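Sewing room notebook, Oct 21, 2021
Zipper pouches, second try

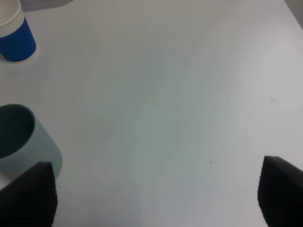
Cut 8 pouches from the waxed cotton, lining from the old Clivo roll. Needle 90 was skipping on the corners, so I changed to 100 and made the stitch longer. Much better. Brendan wants the zipper ends covered with a small tab, I sewed 2 like this and they look more clean.

Seam allowance on the lining must be a bit bigger than outside, otherwise it makes folds at the bottom.

To do: ask Teresa if Marex still has the 20 cm zippers in brown. We need 36.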